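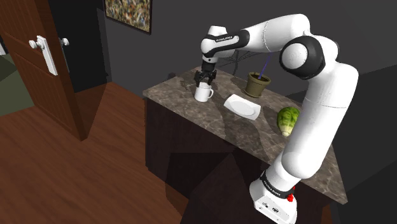 Week 6 handout: Teaching by demonstration, and why I want you to doubt it

Read this before the lab. Karthikeyan Gowda will run the remote control stations and I will be walking between them asking awkward questions.

The claim you will hear is that anyone can teach a robot. You move the arm by hand, or steer it from a distance with a controller, the computer records what you did, and a model learns to do the same. Some of this is true. The recording part is easy. I have much less faith in the rest, and the readings (Lakatos first, then the Trinik notes) are more cheerful than they should be.

1. Two ways to show a task

By hand: you hold the arm and push it through the motion. You feel the weight and the limits of the joints. The trouble is that your body is often in the camera's view, and later it won't be.

By remote control: you stay out of the way and watch a screen. The arm moves under its own power, so the recorded commands are ones it can carry out. The trouble is that you lose your sense of touch and a good part of your sense of depth. Beginners stop too high, or come down on the rim.

Our lab uses the second method in simulation. Nothing breaks, which makes people careless.

2. What the robot gets to see

You will have a wide view and a wrist view. Most students drive from the wide view and forget the other one exists. Look at both before you close the fingers. 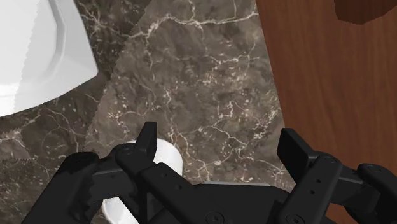
Figure 2. Wrist view, gripper open, nothing between the fingers.

Ask yourself how much of the task you could work out from the wrist view alone. If you needed the wide view to decide where to go, a model trained only on the wrist view is being asked to guess. Renato Sebastian's group ran into this with the Jevilard set and spent most of October blaming the network.

3. How many demonstrations?

The usual answer is "more." I don't find that helpful. Last year's class collected 1,583 runs and we threw out some 400 of them. A few were plain failures. Many more were successes with long pauses in the middle, where the driver was thinking. A model can learn to pause too, and it has no reason to start again.

Keep these in mind while you drive:
Decide on the approach before you start recording.
Don't fix a bad grasp by wiggling. End the run and mark it failed.
Change the starting positions between runs. If you don't, you are teaching one path through the air.

4. To hand in

One page per pair. Describe 3 runs you would remove from your own set and say why. Then name one thing your demonstrations do not show that a person doing the same job would simply know. "It worked most of the time" will be sent back.

Questions about the controllers go to Karthikeyan, questions about grades to me. Jenő Szalai has the spare headsets.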